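Arranjos com flores artificiais
Apontamentos da unidade 3: preparar hastes de hortênsia

Estes apontamentos acompanham a parte prática da unidade e servem de apoio a quem faltou à primeira demonstração. A escolha de vasos e o cálculo de proporções ficaram na unidade 2 e não se repetem aqui.

1. Material para cada bancada

Uma haste de hortênsia por pessoa, alicate de corte, alicate de pontas, fita floral verde, arame fino, régua, pincel seco e um pano de algodão. A tesoura de tecido fica na mesa comum e só corta tecido. Quem cortar arame com ela paga a afiação.

As hastes usadas no curso são da Nusilska e da Zevum. Quem trouxer hastes próprias deve confirmar antes se têm arame no interior. Sem arame, o caule não mantém a curva e os exercícios 2 e 3 não se conseguem fazer.

2. Partes da haste

Na hortênsia artificial convém distinguir:

- a cabeça, formada por muitos florões de tecido;
- os pedúnculos, finos e ramificados, que ligam os florões ao caule;
- a junção, ponto de onde saem os pedúnculos;
- as folhas;
- o caule principal.

A maior parte das correções de forma faz-se nos pedúnculos. O erro mais comum nos trabalhos de setembro foi puxar as pétalas para encher uma falha. O tecido estica, fica com a marca dos dedos e o florão acaba por sair do encaixe.

3. Desembalar e soltar

As hastes vêm comprimidas na caixa e a cabeça chega achatada de um dos lados. Pousar a haste na mesa, retirar a proteção de papel e separar os pedúnculos um a um, a partir do centro para fora. Segurar sempre a junção com a outra mão.

Se as pétalas tiverem vincos fortes, usar vapor à distância de um palmo, em passagens curtas, e deixar arrefecer antes de voltar a mexer. Não encostar o ferro. O poliéster encolhe e ganha brilho, e a zona queimada não se recupera. Os vincos leves ficam como estão, pois ajudam a dar volume.

4. Medir e cortar

Para os vasos altos do armário, a haste inteira tem 70 cm. Para os vasos baixos, corta-se a 33 cm, medidos da junção até à ponta do caule. Marcar com fita, confirmar a medida com o vaso ao lado e só depois cortar.

O corte é feito com o alicate, em esquadria. O corte oblíquo das flores naturais não tem aqui utilidade e deixa uma ponta de arame que risca o vidro. Cobrir a ponta com duas voltas de fita floral.

5. Observar a haste deitada

Antes de dobrar, deitar a haste numa superfície clara e lisa, com a cabeça para cima e o caule na nossa direção. Nesta posição percebe-se para que lado a cabeça pesa, se há pétalas isoladas por baixo da folhagem e como as folhas acompanham a junção. Rodar a haste um quarto de volta e repetir.
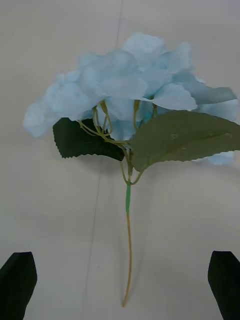
Anotar na ficha qual será a frente. Normalmente escolhe-se o lado com a massa de pétalas mais fechada, mas num centro de mesa, visto de todos os lados, a escolha conta menos e é preferível distribuir os pedúnculos por igual.

As folhas trabalham-se no fim. Abrem-se com o polegar junto à base, sem forçar o recorte da borda, que desfia com facilidade. Se uma folha tapar florões, baixa-se; se ficar a descoberto a junção, sobe-se. Não retirar folhas sem perguntar.

6. Dobrar o caule

Fazer a curva com as duas mãos, em três ou quatro pontos próximos, para evitar um ângulo vivo. A curva começa na metade inferior do caule. Junto à cabeça não se dobra, porque o peso acaba por abrir a junção.

7. Limpeza e arrumação

Pincel seco, do centro para fora. Nada de água nas cabeças azuis antes de testar uma pétala do lado de trás: alguns tintos largam cor. As hastes guardam-se deitadas, numa só camada, com as cabeças todas para o mesmo lado. A caixa Wiegand grande leva 17 hastes e não fecha bem com mais.

Para entregar

Uma haste preparada para vaso baixo, com a ficha preenchida (medida, frente escolhida, correções feitas) e um texto de cerca de 300 palavras sobre as diferenças entre preparar uma hortênsia e uma rosa de caule único. As fichas em branco estão na gaveta por baixo das fitas. A haste deve trazer etiqueta com o nome no caule, nunca na folha.

Partilhar (17) | Comentários (3)

Outros apontamentos
Unidade 1: Tecidos, plásticos e arames
Unidade 2: Vasos e proporções
Unidade 4: Rosas e peónias
Unidade 5: Centros de mesa baixos
Ficha de preparação da haste

Sonis Formação | Contactos | Atualizado em 22/12/2022 | Todos os direitos reservados | Voltar ao topo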